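Startseite | Listen | Archiv | Hilfe
Lesezeit: 2 Minuten

Betreff: Re: Pflege der Arbeitsplatten in den Teeküchen

Sehr geehrte Kolleginnen und Kollegen,

zu der Anfrage von Frau Anozie nimmt die Hausverwaltung Varthorpe wie folgt Stellung.

Morenike Anozie schrieb:
> Auf der grauen Platte in der Teeküche im zweiten Obergeschoss
> bleiben nach dem Wischen matte Schlieren zurück. Welches Mittel
> ist zugelassen? Und dürfen die Vorhänge bis auf die Platte
> reichen?

Die Platten wurden im April in 16 Teeküchen eingebaut. Für die tägliche Reinigung sind lauwarmes Wasser, ein Tropfen neutrales Spülmittel und ein weiches Tuch vorgesehen. Anschließend ist mit klarem Wasser nachzuwischen und trockenzureiben. Die Schlieren sind nach unserer Erfahrung meist Spülmittelreste - bei glänzenden Oberflächen fallen sie im Gegenlicht besonders auf.

Scheuermilch, Stahlwolle und chlorhaltige Reiniger sind nicht zulässig. Der Kalklöser von Sostik darf ausschließlich im Spülbecken verwendet werden.

Vorhänge sind so zu kürzen, dass sie zwei Zentimeter über der Platte enden. Änderungen nimmt Herr Nyamweya unter der Durchwahl 478 entgegen.

Die helle Ausführung mit dunkler Sprenkelung und weißem Vorhang:

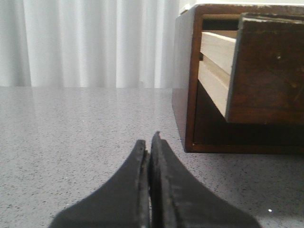

Dürfen heiße Töpfe kurz auf der Platte abgestellt werden?
Bitte verwenden Sie stets einen Untersetzer, auch bei kurzer Abstelldauer.

Mit freundlichen Grüßen
Jummai Ajayi
Hausverwaltung Varthorpe

Kontakt | © Hausverwaltung Varthorpe | Nach oben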